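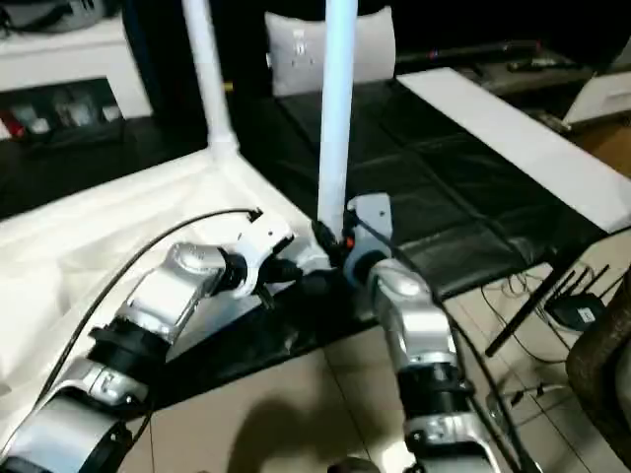 PRERKESSIDE, June 6, 2018 – Cloltus will open its refitted lighting showroom and repair counter in Prerkesside in July, adding 200 square meters of floor space to the existing shop on Mousavi Street. The new area is for floor lamps, coat stands and other upright pieces, which until now could be ordered only from the catalog. Customers will be able to compare finishes and heights side by side, including tall poles in light blue and thinner ones in white. Powder-coated stands in the Piltmont range can be ordered in 54 colors, with delivery in three weeks.

The repair counter will accept lamps of any make. Work includes rewiring, replacement of switches and plugs, and straightening or recoating of stands. Customers receive a written price before any work begins. Repairs carry a one-year warranty on parts and labor.

Cloltus will also stock more than 1,000 spare parts at the shop, among them shades, shade rings, bases, cord sets and threaded fittings. Parts for discontinued Piltmont models will be kept for as long as supplies last. Orders for parts not in stock can be placed at the counter or by telephone.

The first 200 customers to bring in a lamp for repair will have the inspection fee waived. The offer is limited to one lamp per household and does not cover ceiling fixtures.

The current shop will stay open during the work, with entry through the side door. Parking is available behind the building. Opening hours for the repair counter will be posted at the shop before it opens.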